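### 4.2 Confession as a genre in the celebrity interview

By the second paragraph of most film-star profiles, somebody has cried in a parked car. We did not set out to study the car, but it kept turning up. Our corpus holds 2,849 interviews from the gallery pages of Nondale and Prarkudier, two entertainment sites that agree on little except the value of a slideshow. Dorottya Deák and Norbert Magyar read each one and marked the point where the subject first admits to a private trouble.
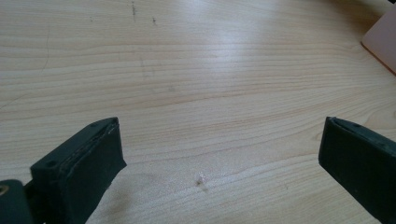 Placement turned out to be the steadiest feature of the genre. In more than 1,000 interviews the trouble surfaces in the headline, is dropped for a stretch about school sports or a first audition, and comes back just before the new film is named. Halász calls this "the sandwich," a term we tried and failed to replace with something more dignified. The prose between the two slices is smooth and pale, much like the tabletop in the first picture, with the grain running nicely along until a patch of glare wipes it out. In the interviews, the glare is usually the word "journey."

Spouses follow a pattern of their own. They are away on a shoot, or they are a rock, and in 121 pieces they manage to be both within a single caption. Veres suggested early on that the absent spouse serves mainly to get a second famous name onto the page. Kelemen disagreed, at length, and the disagreement was settled by coding the two uses separately (see Table 2).

We also asked 21 former staff writers how the quotes were chosen. Most remembered the same instruction: find the saddest line and put it where the thumb stops. One writer, then at Nondale, kept a list of sad lines she had been told were not sad enough. She declined to share it - a pity, as it would have saved us a winter of coding.

None of this means that the confessions are false. Our method can't tell a real sorrow from a well-timed one, and we doubt that the sites could either.

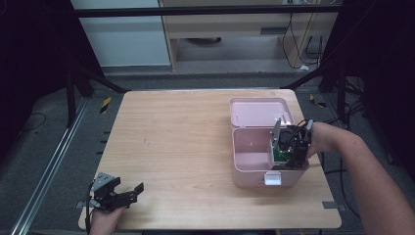
**Figure 3.** Pale wooden tabletop; pink storage box with its lid open.

### 4.3 Health stories and the film release

Illness behaves differently. It rarely gets the headline to itself, and in the Prarkudier pieces it tends to arrive in March, along with the trailers.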